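News > Company > Furniture Reuse

October | By Liên Hầu
3 min read

Rolleck opens its Sulter showroom with 259 secondhand tables, sofas and chairs ready for new homes

SULTER – Rolleck, the furniture reuse workshop founded by Phúc Mạc, has opened its first showroom in the old Bulen dry goods building on the north side of Sulter. The doors opened at 10 a.m. and there was already a line along the sidewalk! By closing time, shoppers had put their names on dining tables, bookcases, a church pew and more kitchen chairs than the workshop had repaired all spring.

The showroom carries 259 pieces, every one of them donated or bought from homes in the area. Most came through the workshop on Lưu Street, where the Rolleck crew tightens joints, replaces missing hardware and cleans up what can be cleaned up. Pieces are priced by size and condition, and the tag on each one lists the work that was done to it.

"We kept hearing from people who loved what we did but couldn't picture a table in their own place when it was stacked on its side in a workshop," said Mạc. "So we wanted rooms. We wanted people to come in, sit down on a sofa, put their elbows on the table and stay a while."

That idea shaped the whole building. The ground floor is laid out as a string of small living and dining rooms, each put together from secondhand furniture and textiles. Throws, cushions, lamps and rugs are for sale too, separately or with the room, and the staff moves things from one room to another as pieces go out the door. Two visits a week apart should look quite different.

Oval tables have been an early favorite, especially with people in apartments. There are no corners to catch a hip on, and an extra guest can usually squeeze in at the side. Rolleck leaves small signs of use on many of its wooden tops, and the tag says so when it does. Customers who would like a smoother finish can ask for a full sanding before delivery, but so far very few have wanted it.

"I like a table that has had some dinners on it," Mạc said. "You can put a cup down without worrying, and the grain is still beautiful."

The textiles are a story of their own. Rolleck asked for throws and blankets over the summer, thinking a few boxes would come in, and ended up with a full storeroom of knits, quilts and crocheted covers. Bold patterns go next to plain wood, and playful cushions from kids' rooms sit on grown-up sofas, which has turned out to be one of the things visitors talk about most. 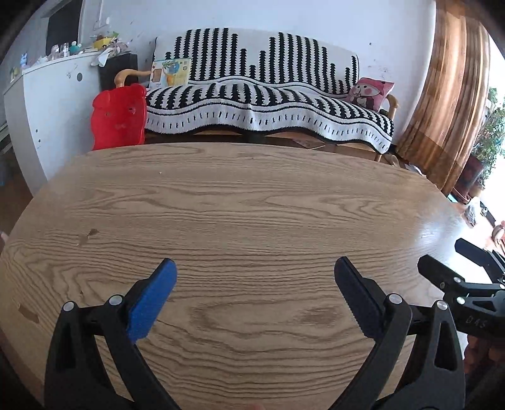
An oval wooden table with a light oak finish, with a knitted black-and-white throw and a pink cartoon cushion on the sofa behind it.

The showroom will also host repair evenings, starting at 6 p.m., where anyone can bring in a wobbly chair or a drawer that sticks and work on it with help from the workshop crew. Tools and glue are provided. The first evenings will cover loose chair legs and caring for wooden tabletops, and a session on mending knitted throws is planned for later in the season. Places are free but limited, so please sign up at the front desk.

Local delivery within Sulter costs $5 for chairs and small items. Larger pieces are delivered by arrangement, and the crew will carry them up the stairs!

Rolleck continues to accept furniture donations at the Lưu Street workshop. Sturdy dining tables and two-seat sofas are especially welcome right now. Mattresses and large appliances can't be accepted.

Media contact: Liên Hầu, Rolleck, at the showroom front desk. Interviews with Phúc Mạc and visits to the workshop can be arranged on request.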